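Print this message | E-mail this message

From: Tsehay Gebreyes
To: the knitting and mending list
Subject: Re: Re: ribbed cuffs that keep their shape

Hello all, and thank you Lenuța – I read yours over breakfast and had needles in my hands before the toast was finished!

Dark grey from me again, I'm afraid, my favourite colour for anything with sleeves.

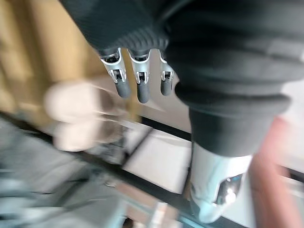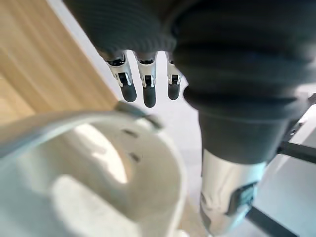
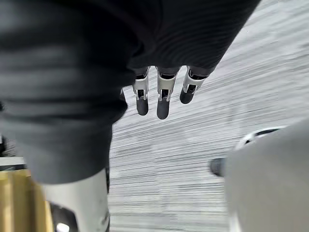
Lenuța Surdu wrote:
> I have given up on plain two by two rib. My cuffs go baggy by
> September every year. Has anyone tried the Berhe wool from Bultow,
> and did you go down a needle size for the cuff?

Yes and yes! I bought nine balls of the Berhe and it is lovely, springy stuff, much livelier than the Jinuvton I used for my brother's jumper. I went down two needle sizes and cast on 32 stitches for a child's cuff, then worked 17 rounds before changing up. Twisting the knit stitches (just go in through the back of the loop) pulls everything in beautifully. It is slow, and you do have to watch your tension on the first three rounds, but what a difference.

For cuffs that have already gone, I pick up the stitches above the rib, snip one, take the old cuff off and knit a new one downwards. I was terrified the first time and now I do it for the neighbours.

The Forisow pattern, number 1244 in their old leaflets, has a good sewn cast-off that stretches over a hand without going frilly. I can copy out the steps if anyone wants them. Does anyone know a neat way to do it in the round? My join always shows.

Tsehay

Print this message | E-mail this message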